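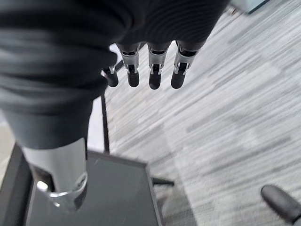 Who is responsible for clearing the alley behind Sullitow Court when it snows?

The owners whose garages open onto it, each for the stretch in front of their own door, with the shared middle section handled by whoever is on the rota that week. The city has never plowed it and has said so in writing twice.

SULLITOW COURT OWNERS' MEETING
Minutes, 21/02/2019, 7:00 p.m., ground floor lobby

In the chair: Kavitha Namboodiri. Present: owners of units 1 through 9, apart from unit 6, who sent a note. Unit 4 was present for items 1 and 2 and again for the cookies.

1. Minutes of the December meeting

Accepted, with one change. Where they read "unit 2 offered to buy a snow blower" they should read "unit 2 offered to look into the price of a snow blower." Unit 2 asked that the difference be noted. It is noted.

2. The alley

The chair reminded everyone that the rota was agreed in December, that it was agreed by all of us, and that it has been on the lobby wall ever since at a height even unit 7 can read. Unit 7 said the height was fine and the handwriting was the problem.

The storm of two weeks ago was discussed at length. Unit 3 cleared the middle section before work and came home to find it full again. Unit 8 explained that he had cleared his own stretch and had to put the snow somewhere. Unit 3 asked whether he had considered anywhere else. There followed a discussion of drainage, which both parties seemed to feel strongly about.

Agreed: snow goes against the back fence, on the side away from the meters. It does not go in the middle, in the street, or on anybody's tomato bed, whether or not there are any tomatoes in it.

Unit 5 asked what happens if it snows twice in one week. The same person shovels twice. Unit 5 asked whether that was fair. The chair said it was weather.
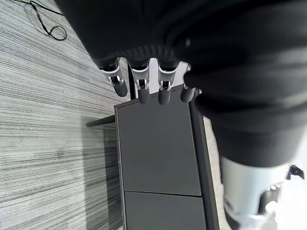
Vimala Amin

I took over the notes at this point, as the chair wanted both hands free for item 3.

3. The plowing quote

Fimeck has offered to plow the alley at $69 a visit. A visit is triggered by three inches of snow, measured by Fimeck, at a place of Fimeck's choosing. Unit 1 asked where. The chair had phoned to ask the same thing and was told "our yard," and their yard is across the river and up a hill.

Unit 9 was in favor anyway, on the grounds that she has a bad shoulder and the rest of us have bad attitudes. Unit 2 pointed out that we would be paying for a plow that is 8 feet wide to work an alley where unit 8 parks a camper. Unit 8 said the camper could be moved. Several owners expressed interest in seeing this.

A vote was called and then withdrawn when it emerged that half the room thought the price was for the season. Held over to the next meeting. Kavitha will ask Fimeck whether they would use our alley to measure the snow in our alley.

4. Salt

We have been buying Melteo in the 20-pound bags, and the last one is nearly gone. Unit 3 thinks someone has been using it on a private set of steps. No one in particular was looked at, though unit 1 went to check on the coffee.

Agreed to buy two of the larger bags and keep them in the bin by the back door, lid down. Unit 7's request for something gentler on dog paws was agreed to in principle. She will bring a name and a price. If she brings only a name, we carry on as before.

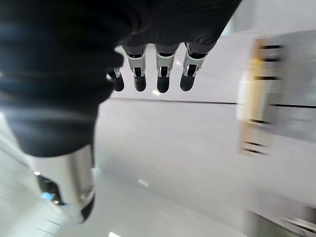
Close view of a robotic hand in a dark covering, fingers pointing down.

5. The Iyengar fence

The Iyengar Bakery, whose lot backs onto ours, has written to ask if we would share the cost of replacing the 30 feet of fence that leans. The letter is polite and says the fence leans toward them. We went to the back window to look. Owners on the left of the window thought it leaned toward the bakery and owners on the right thought it leaned toward us. Unit 4 returned during this item and said it leaned toward the ground.

Agreed to share the cost, subject to seeing a quote. Unit 9 will reply and will try to raise the matter of the 5 a.m. deliveries without sounding as though the one depends on the other. The room felt she was up to it.

6. Other business

The note from unit 6 was read out. It concerned the recycling and ran to both sides of the page. Carried to the next meeting, when unit 6 can be here to shorten it.

Unit 5 asked whether shovels left in the lobby are communal. They are not. The blue one is unit 3's and he would like it back.

Rota for the next two storms: unit 5, then unit 2. A swap is fine so long as it is written on the sheet and both people know about it.

Meeting closed at 8:12 p.m. Next meeting when Fimeck answers, or when the snow melts. Corrections to me, under the door of unit 1, please. V.A.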